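4. Your first recording on the Belano

Right, you've got the recorder out of its packet, charged it and put a card in (section 3 if you haven't). Now for the bit I enjoy most! I've made two albums' worth of quiet spoken-word and piano pieces on one of these, so the settings below are mine and not the factory ones. Change them once you know what you like.

Before you press anything, choose a room. I do nearly all my vocals at the kitchen end of the house, early, before the street wakes up. Switch off the fridge if you can bear to (put your keys in it, then you can't go out without switching it back on). 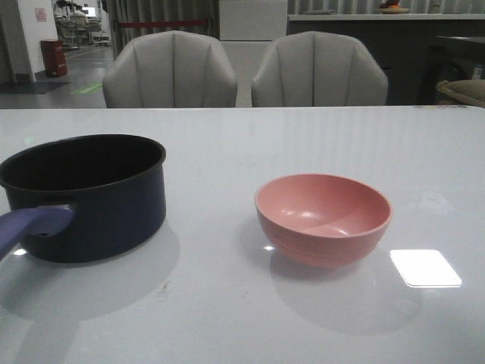 Dark saucepan and small pink bowl on the white table.

4.1 Setting the level

1. Hold the power button until the screen lights up, then let go. If you keep holding, it goes into update mode and you'll have to start again.

2. Press MENU, go down to INPUT and pick MIC. The other choice, LINE, is for keyboards and comes up in section 6.

3. Put the recorder about a hand's length from your mouth and slightly to one side, so your breath goes past it.

4. Press REC once. The light blinks, meaning it's listening but not recording yet.

5. Say your loudest line. Not "testing, one two" – the actual loudest line of the piece, the way you mean to perform it. Turn the wheel until the meter just reaches the second mark from the top.

6. Say your quietest line. If you can't see the meter move at all, come closer and do step 5 again.

Note: the meter is slow. A hard "p" or "t" can distort without it showing, so listen back on headphones before you commit to a long take.

Caution: turn the headphone volume right down before you plug in. The Belano remembers whatever it was last set to, and Rūta Sproģis, who borrowed mine for a weekend of choir practice, likes things very loud indeed. My ears rang until teatime.

4.2 Making the take

1. Press REC again. The light goes steady and the counter starts.

2. Leave ten seconds of silence before you begin. You'll want that bit of room sound later for patching gaps.

3. Perform the piece. If you fluff a line, pause, breathe and go back to the start of the sentence. Don't stop the recorder! My best take of "Butkienė" (the long one, with the half-finished sentences) has four false starts in it, and I kept one of them on the record. 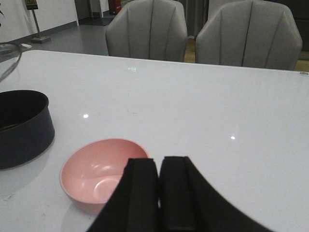 4. Leave another ten seconds at the end, then press STOP. Wait for the word SAVED before you touch anything else.

Caution: never pull the card out while the light is on. I lost a whole September evening that way, including a duet with Sarmīte Vaher that we never managed to get right again.

4.3 Naming and keeping your files

The recorder numbers everything itself, so your first take will be T001 and you'll soon have no idea what anything is. I'm up to T706 on this card and I still have to play half of them to find out. Do it my way:

1. Copy the takes to your computer the same day.

2. Rename each one with the title and a word about the mood, such as "Holel slow" or "Bostano whispered".

3. Put the ones you don't like in a folder called LATER. Please don't delete them. I went back to a mumbled thing I'd hated for years and it ended up opening side 2.

Note: a card holds up to 2,000 takes, however short they are. After that REC does nothing and the screen shows FULL, even if there's plenty of space left. Error 217 is a different thing and means the card needs formatting, so copy everything off first and then turn to section 9.

Next: 5. Adding a second voice

Questions about this guide? Use the contact form | © All rights reserved | Back to top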